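About Us

Drirneo is a family-owned packaging supplier in Clundeck. We sell cartons, mailers, tape and packing paper to small businesses that ship their own orders. Most of our customers are within a day's drive, and many still come to the counter to pick up what they need.

The company opened as Cakar Paper Supply, a shop on Lins Street that sold butcher paper and string to grocers. When the grocers began closing, the shop moved into boxes. We took the Drirneo name when we left Lins Street for our present building, which has 2,000 square feet of storage and a loading door wide enough for a full truck.

We keep 400 items in stock, including 40 sizes of plain tan carton. If you need a size we don't carry, we can order it or cut down a larger one. There is no minimum on stock items. Special orders start at 40 pieces and are paid for in advance.
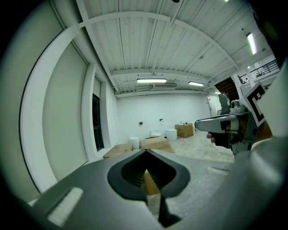
Two gray grippers, with tan cardboard farther back.

Orders placed before noon are ready the same day. We deliver in Clundeck and the nearby towns on our own truck — farther out, we use a freight carrier and bill you what they charge us. Unused cartons can come back within a month if they are flat and clean. Printed cartons can't be returned.

We also take used boxes. Leave them flattened in the rack beside the loading door. Good ones are sold at the counter at a reduced price, and the rest go to the paper mill for recycling.

Every September we close for one week to count stock and repair shelving. Phone messages left that week are answered when we reopen.

Parking is behind the building. Please keep the loading door clear.

Page updated 11/6/19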